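Operations > Route 81 > Inspections > Elevated stops

Fleet Depots Stops Forms Contact

Elevated bus stop inspection checklist, with comments

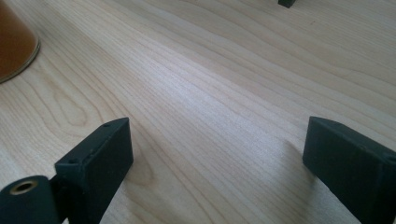

Which parts of an elevated stop are covered by this checklist?

The platform, the boarding gate, the stairs and ramp, the lighting and the passenger help point. The bus itself is inspected at the depot on a separate form.

Inspected by: Diễm Ninh
Reviewed by: Soledad Whitlock
Stop: Danero, eastbound platform
Date: 13 May 2021
Form: 718

Mark each item OK, Monitor or Repair. Anything marked Repair needs a work order before the form is closed.

1. Platform

1.1 Edge strip fixed along full length – OK
1.2 Gap between platform and bus floor within limit at both doors – Monitor
Comment: Rear door gap is inside the limit but wider than at the last inspection. Check whether the guide curb has shifted. Measure with the bus empty and again with a normal load.
1.3 Surface drains clear – Repair
Comment: Drain at the ramp end blocked with leaves and grit. Work order raised. Standing water reaches the waiting line after rain.
1.4 Joint covers flush – OK

2. Boarding gate

2.1 Gate opens only with bus docked – OK
2.2 Gate reverses on contact – OK
Comment: Tested on both leaves with the standard block. Leaf 2 reverses more slowly. Still within the Clerkier service limit.
2.3 Manual release works from platform side – Monitor
Comment: Release handle stiff. Lubricate and retest at next visit.
2.4 Gate fault shown on driver display – OK

3. Stairs and ramp

3.1 Handrails secure on both sides – OK
3.2 Stair nosings in place and visible – Repair
Comment: Nosing loose on the second step from the top. Taped for now. Tape is not a repair and the item stays open.
3.3 Ramp surface free of loose coating – OK
3.4 Load plate legible, 2000 kg – OK
Comment: Plate was hidden by a service notice. Notice moved to the Cilteo board at the foot of the stairs.

4. Lighting and power

4.1 Platform lights all working – OK
4.2 Emergency lights hold for the full test period – Monitor
Comment: Passed, but the stair unit was dim by the end. Battery is original. Order a spare.
4.3 Cabinet locked, seals intact – OK

5. Help point and signs

5.1 Call answered by control room – OK
5.2 Clearance sign readable from the road – OK
5.3 Stop name correct on all signs – Repair
Comment: The sign for the Đỗ transfer has lost its accents again on the new panel. Supplier to reprint. The old panel was correct and can be refitted until then.

Reviewer comments (S. Whitlock)

Item 1.2 – agreed, but do not adjust the curb until both sets of measurements are in. Last time it was moved first and measured later.
Item 3.2 – keep the left side of the stairs closed until the nosing is replaced.
Item 4.2 – the westbound unit is the same age. Test it on the same visit.

Form stays open for items 1.3, 3.2 and 5.3.

4 shares | 2 comments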